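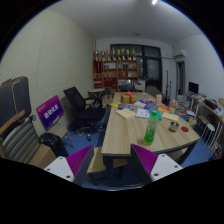
Goteo — 10 June 2020

I love a big table. I love it even more when I can see some of it! The long shared one is where everything lands: notebooks, booklets, packets, a gift box with its ribbon still on, somebody's tea. Give it a fortnight and you're eating lunch on a strip the width of a ruler. So this week's page is all about getting a shared table back, and keeping it that way for longer than a day or two.

First, the part everyone skips. Don't fetch a box. If you bring a box to a messy table, the mess goes into the box, and then you own a messy box (I have two from December that I still haven't opened). Start with a damp cloth and your own two hands.

Drinks go first. Bottles, cups, anything that can tip over onto paper. A bottle of green tea next to an open notebook makes me nervous even with the cap on. Put every drink at one end of the table, near the edge where people sit, and give it a coaster. A round red coaster is great for this, by the way, because a bright one gets noticed and a pale one on a pale table gets lost under the first sheet of paper that slides over it. Small steel cups can stand right beside it. They don't chip, they rinse in a second, and they stop people from hunting for a clean mug.

Then paper, and you want to do all the paper in one go. Walk the length of the table and gather it by size, not by subject. I know that sounds backward! But sorting by subject means reading, and once you start reading you'll be there until dinner. Big flat folders at the bottom, notebooks on top of those, booklets and leaflets last. Square up the stack with your palms and only then go through it, sitting down, with your tea.
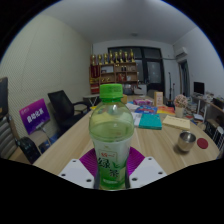 Cream covers are the ones to watch. They all look the same once they're closed, and everybody picks up the wrong one. I write the owner's name along the bottom edge of the cover in soft pencil, small, where it can be rubbed out later. Bezawit Tamiru wrote in to say she uses a strip of paper tape along the spine instead, one color per person, and I tried it and it's lovely — you can tell whose is whose from across the room, even in a stack.

Anything with a colorful cover can stand up. Booklets lying flat take up far more table than they deserve. Four of them will stand nicely against a small upright box, and if they slide, put something heavy at the open end. A full bottle works until you find a proper bookend.

Gift boxes! People leave them out because they're pretty, and I'm all for that, but pick one and put it at the far end where it won't get elbowed. To freshen up a tired ribbon, take it off, run it under a barely warm iron with a thin cloth between, and tie it again. Loops a little bigger than you think you need, then pull the knot down last. If the loops go flat, roll up a bit of tissue, leave it inside them overnight and take it out in the morning.

Artificial flowers collect dust like you wouldn't believe. A soft, dry paintbrush gets in between the petals much better than a cloth does. Work from the middle of the bouquet outward, over the sink if you can, and wipe the inside of the vase while it's empty. If there's only room for one pretty thing, I'd keep the flowers and move the gift box to a shelf.

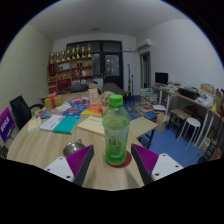 Wipe the tabletop last, when the paper is safely off. Wring the cloth out hard and go with the grain pattern, then dry straight away with a second cloth. Get along the edge band too, where hands and sleeves leave a gray line. For sticky rings from cups, lay the damp cloth over the spot, count slowly to 60 and wipe. It nearly always lifts without scrubbing. If it doesn't, do it again before you reach for anything stronger.

Bags and boxes on the floor come after all this. Knot the garbage bag, take it out the same day, and flatten any cardboard that's truly empty.

Next time I'm doing chairs, including how to get crumbs out of a mesh seat (a reader from Turka has a trick with a dry toothbrush that I can't wait to try). Send me yours too, especially for striped fabric!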